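Somstead Toy Library Opens a Second Room, and I Can't Wait for You to See It

08/09/2024

Hello from Somstead! I'm thrilled to share that our toy library is opening a second lending room on Durnenell Street this August, right across from the bus stop (look for the blue door, the bell sticks a little). It doubles our shelf space, and wow, did we need it.

When I started lending toys out of my garage, I had a folding table and a notebook. Now we have 508 toys in the catalog and a waiting list for the train sets that I'm a bit embarrassed by. The new room is for our youngest borrowers, so think puzzles, sorters, stackers and anything that's fun to chew on.

How borrowing works

Membership is free for families in Somstead and the villages on the Cletora side of the river. You can take home 4 toys at a time and keep them for 2 weeks, and if your kid is still in love with something, just call me and I'll renew it. Missing a piece? Please tell us, we keep a big drawer of spares and we don't charge fines.
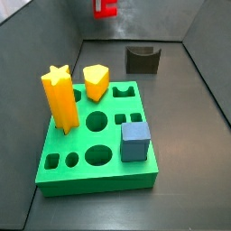
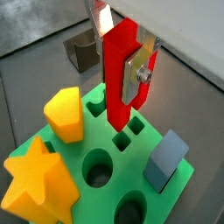
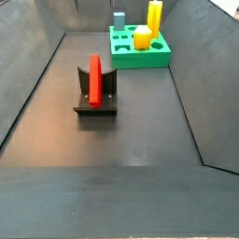
Opening hours

The Durnenell Street room will be open Tuesday through Saturday, from 10 in the morning until 7 in the evening. The old room keeps its usual hours, and you can return toys to either one. Strollers are fine inside, and there's a changing table in back.

Thank you, Andreadis!

Andreadis Hardware gave us the shelving and a very generous pile of storage bins, and they even cut the low shelves down to toddler height for me – I asked on a Monday and had them by the end of the week! If your family or shop has toys in good shape to pass along, bring them by during opening hours. We love wooden blocks and board games, but we can't take car seats or anything that needs a charger.

Press visits are welcome any day we're open. Call the front desk and ask for the toy library.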